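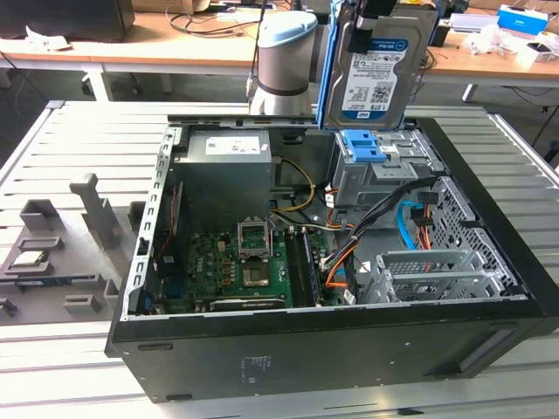

I have wanted to see the inside of the Ultley recycling works ever since we moved to Ballanel, and at this year's open day I finally got my chance! I drive past it twice a day and all you get from the road is a green fence and the top of a very large heap. My mistake was thinking of it as one place where everything goes into one big machine. It's more like a street of small shops, each with its own trade, and what I keep thinking about is how much of the work is simply taking things apart in the right order. A desktop computer on its side with the panel off is a good way into the idea. There's the silver WD hard drive in its blue plastic rail, the grey power supply, the green board with an empty processor socket in the middle, and to the people at Ultley those are different materials with different places to go, even though to me it had always been "the old computer" and it had always gone in the trunk in one lump.

The tour started at the weighbridge, where you stand on the same steel plate as the trucks. Our group came to 1,690 pounds on the display, coats and strollers and all, and the kids wanted to do it again with everyone jumping (the display does not like jumping). Our guide was Tetteh Quartey, who has a voice that carries over a loader backing up, which is a useful thing in his line of work. He handed out orange vests and earplugs and told us to walk on the yellow lines, and off we went.

First stop was glass, and I was not ready for the noise. You hear it before you see it, a sort of long crash that never quite ends. The bottles come in by color, brown, green and clear, and drop into three concrete bays open to the sky. Clear is the fussy one. A few brown bottles in a clear load will tint the whole melt, and Tetteh held up two lumps of glass so we could see the difference: one like ice, the other like weak tea. He also had a piece of a casserole dish in his pocket. Oven glass melts at a higher temperature than bottles do, so bits of it come through the furnace as hard little stones in the side of somebody's new jam jar. I have put at least one broken oven dish in the bottle bank in my life and I went a bit red.

Then paper, which is in the biggest shed and smells wonderful, like a school supply closet. The baler is a Skimura, painted yellow and as long as a bus, and it had a crowd around it all afternoon. Loose cardboard goes up a belt, drops into a chute, and there's a great slow groan while the ram comes across. Then nothing, and nothing, and you think it has stopped, and out slides a bale the size of a chest freezer, tied with wire, with cereal boxes and shipping cartons showing in stripes along the side like layer cake. I watched 6 of them come out. My nephew would have stayed for 60. If you look closely you can read the bales, and on one I found a pizza box, which caused Tetteh to sigh. Grease is the trouble there. A clean lid is fine, so tear it off and put the bottom in the trash.

Metals I liked best of all. There is a bin for copper pipe, a bin for brass taps, a bin for aluminum window frames, and they're all beautiful in a scruffy way, especially the brass. A woman in the sorting shed gave each of us a magnet on a string and let us loose on a table of odds and ends. You'd be surprised what sticks and what doesn't! A good heavy pan from my grandmother's day, yes. A shiny new fork, no. A "brass" lamp, very firmly yes, to the dismay of the man next to me, who said he had one just like it at home. She also showed us how to tell copper from painted steel by scratching it with a file, and why they'd like cables brought in with the plugs left on.

The electrical section is at the back by the Boyer Road gate. Toasters and kettles go in one cage, screens in another, anything with a battery in a third, and the batteries were where everybody got serious for a minute. Loose ones can catch fire if they get crushed in a truck, and there was a display of a burned-out truck panel, black and buckled, to make the point. Tape over the ends of the lithium ones before you bring them in. I asked about hard drives, as I have 2 old ones in a drawer that I've been too nervous to part with, and the answer was to wipe them at home if they still run and to hand them in at the desk if they don't, where you can ask for them to be shredded. I'm going back with mine.

Lunch was in the staff canteen, and whoever made the lentil soup should know that people were talking about it in the parking lot. There was also a swap table by the door where you could leave something working and take something else. I left a desk lamp and came home with a fondue set, complete except for one fork. My husband's view is that this defeats the purpose of the visit.

The last part was the compost, out beyond the sheds, and I nearly skipped it because my feet hurt. Please don't skip it. The long rows of chopped garden waste get turned until they're dark and crumbly, and Tetteh pushed a probe like a giant meat thermometer into one of them and let a small girl read out the number. The whole process takes 11 weeks in summer and longer in the cold months. They were letting people fill a bag to take home, so I did, and the car smelled like a forest floor all the way back down the hill. My tomatoes are in it now.

A few practical things if you'd like to go. The next open day is in July and you book at the front office or by phone. Wear closed shoes, they really will turn you away in sandals. Small children are welcome in the paper and compost areas but have to skip the glass bays. The walk is flat apart from the steps up to the sorting cabin, and there's a screen downstairs showing the belt if you can't manage them. Parking is on the grass to the left of the gate, and you want to get there early because the first tour fills up fast and it's the only one that includes the weighbridge.

May 22, 2019
By Heike Petersen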